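The Cups We Keep

By Shakuntala Dubey

My mother-in-law threw away a cup only when its handle was gone. A small chip on the rim was no reason. She turned the chip to the other side and drank her tea, and the guest always got the good one. When I moved to Drakudley with my husband, we brought 2 suitcases and she sent a carton of her cups by post. It cost more than the cups. I was angry for one week and then I used them every morning.

I have been thinking about this carton again, because in June the last pottery in our town stopped making tea cups. Kartha had fired its kilns here for three generations. Now it makes only tiles for bathrooms. The manager told me politely that a person buys a cup one time in many years, but a bathroom has many walls.
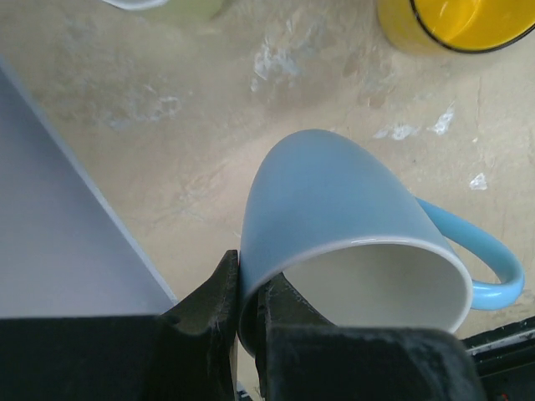
A blue mug with a white rim.

What do we lose when a cup comes from far away? The tea tastes the same, I must admit. But in Drakudley people could say from the foot of a cup which family had turned it. The Bisht cups had a deep foot and stood well on a stone floor. Mamta Bisht, now the only one of her family still at the wheel, sells from a shed behind the bus station. She makes 24 cups in a good day and she does not take orders by telephone.

"People ask me for a set," she told me. "I say, I can give you six cups which know each other. The same, I cannot give."

She learned from her aunt, who did not allow her to touch the glaze for three years. First she carried clay, then she wedged it, then she made handles. Handles she hated. A handle must be pulled when the body has the hardness of cheese - this is her own comparison - and in our dry summer this moment is very short. She still pulls them in the early morning, before her tea. 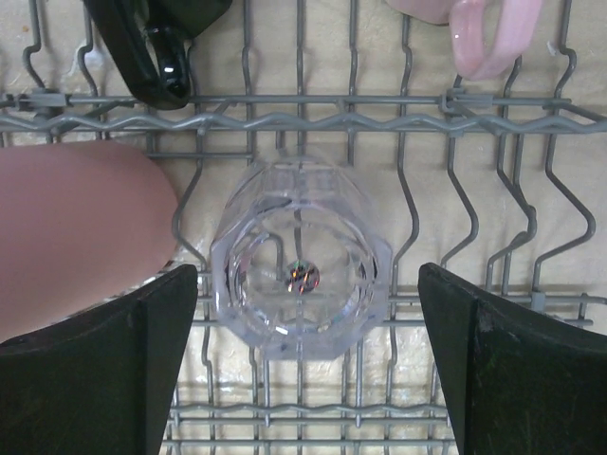 Can a chipped cup be used for hot drinks?
It depends on the place of the chip. Mamta Bisht keeps a cup with a small chip on the foot, but when the chip is on the rim, or a crack runs down from it, she gives the cup to her plants.

The price is a question everybody brings to her shed. One of her cups costs as much as a whole box at Jendum, the big store on the ring road, and she knows it. She went there once to look. She picked up the cups, knocked them with her nail and listened, and a young seller asked if she needed help. She bought a broom.
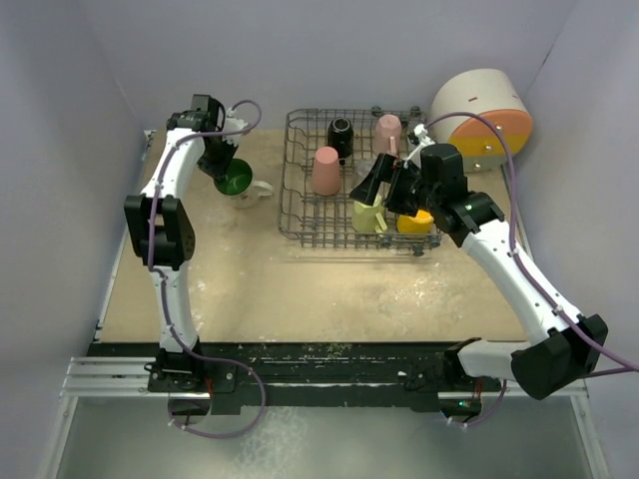
Color was always a matter of quarrel in Drakudley. The old families glazed the outside and left the inside pale, so that the drinker could judge the strength of the tea. A white mug with a green interior, standing with its handle toward the dish rack, would have made the aunt of Mamta Bisht very unhappy. How can you see your tea in green? But younger buyers like a surprise inside, and Mamta has started to mix a green of her own. It comes out brown more often than she wishes.

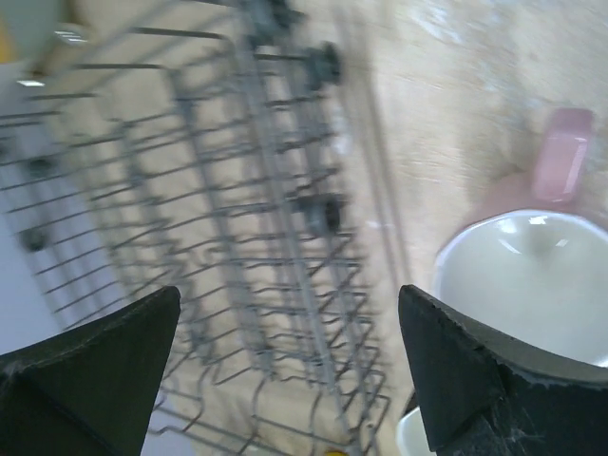

GRORNIMLOW, 18th July - The yearly pottery fair is held in the old grain hall here, one hour by bus from Drakudley. Over 3000 visitors came last summer. I travel with Mamta and her boxes, which she has packed with straw and does not let me carry.

By noon she has sold nearly all the brown ones. A man returns to her table with a cup from another year and asks if she can repair the handle. She cannot, and she tells him so, but she holds it for a long time and turns it over to look at the foot. Her aunt made it. She offers him a new one for it, and he says no, thank you, and puts the old one back in his bag.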